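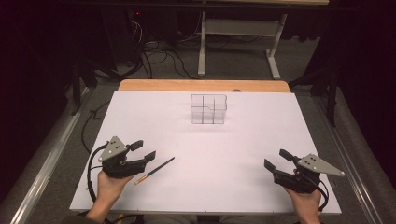

Call for Participants: Working Group on Good Practice for Hand-Held Gripper Demonstrations

Reference: Skedar WG 17
Issued: 2022-10-13

Skedar is seeking participants for a working group that will draft a code of practice for recording manipulation tasks with hand-held grippers. The code will apply to tabletop work performed by one person using one or two grippers, where the recordings are later used to train or evaluate robot control software. It will be published as a free document and offered to laboratories, contract recording firms and equipment makers.

Background

Existing robot safety standards address the machine, its guarding and its controls. They say little about a person who holds the end effector in the hand and repeats a short task for most of a shift. Sites have filled the gap with house rules. Vanmont collected 52 sets of such rules for the first stage of this project and found that they disagree on basic points: how long a session may run, who may stop it, where cables may cross the floor, and whether a dropped object ends a recording or is part of it. Recordings made under different rules are hard to compare and sometimes cannot be combined.

Scope of the draft

The draft is divided into 5 parts.

Part 1. Workstation. Table height and reach, surface finish, lighting at the work surface, clearance between the operator and any frame members, and floor condition.

Part 2. Gripper and cable. Mass limits for one-handed use, jaw opening force, pinch points, strain relief, and cable routing from the hand to the table edge and from the table to the equipment rack.

Part 3. Objects. Selection and inspection of everyday items such as pens, boxes and divided containers. Start positions, permitted variation in start position, and handling of items with points or sharp edges.

Part 4. Operator. Training before first use, session length, rest periods, alternation of hands, consent to recording, and the right to withdraw a recording.

Part 5. Records. What counts as a complete attempt, how failed attempts are labeled, calibration checks, and what must be written down when equipment is changed between sessions.

Robot arms in automatic operation, wearable gloves without a gripper, and medical devices are outside the scope.

Who should apply

The working group has 17 seats. Applications are invited from:

Operators with at least one year of regular work using hand-held grippers. Five seats are reserved for operators. No degree is required for these seats.

Engineers who design, build or maintain recording stations.

Occupational health and ergonomics specialists with experience of repetitive hand work.

Staff responsible for data quality, labeling or release of recordings.

Applicants must be able to read and comment on technical text in English. Prior standards experience is useful but is not required. No more than two members may come from the same employer.

What participation involves

Members attend remote meetings, review drafts between meetings and submit comments on the form provided. Comments must cite a clause number and propose replacement text. General remarks without proposed text will be recorded but may not be discussed.

Each member takes part in one practical trial, held at the Kurtuluş test room or at the Grullstead workshop. Trials use a fixed task list covering picking, placing, insertion and two-handed transfer. Operators work under the draft rules while a second member notes any clause that is unclear, cannot be followed or slows the work without a stated benefit. Grippers and stations are supplied. Members may bring their own gripper if it has been electrically tested and the test record is attached to the application.

The draft clauses on cables and rest periods received the largest share of the 173 comments submitted in the first stage and will be taken up first.

Payment and expenses

Operators and self-employed members are paid a daily rate for the trial and an hourly rate for meetings and review. Rates are set out in the terms of participation, sent on request. Members whose employer pays for their time may claim travel and lodging only. Travel must be approved before booking.

Conduct and conflicts of interest

Members act in a personal capacity and do not represent their employer. Any financial interest in a gripper, tracking system or recording service must be declared at application and again if it changes. Members with a declared interest may speak on the related clause but may not vote on it. Drafts are confidential until released for public comment.

How to apply

Send the following as a single file:

A statement of no more than one page giving the seat category and relevant experience.
A list of the gripper types used and the kinds of task performed.
A declaration of interests, or a signed statement that there are none.
Preferred trial site, with any access or seating requirements.
The name of one person who can confirm the experience described.

Applications go to the project editor, Ataberk Akbulut, at the Skedar standards office, marked WG 17. Applications close at the end of October. Receipt is confirmed in writing. Applicants who are not offered a seat may ask to be placed on the reviewer list, which receives the draft at the public comment stage.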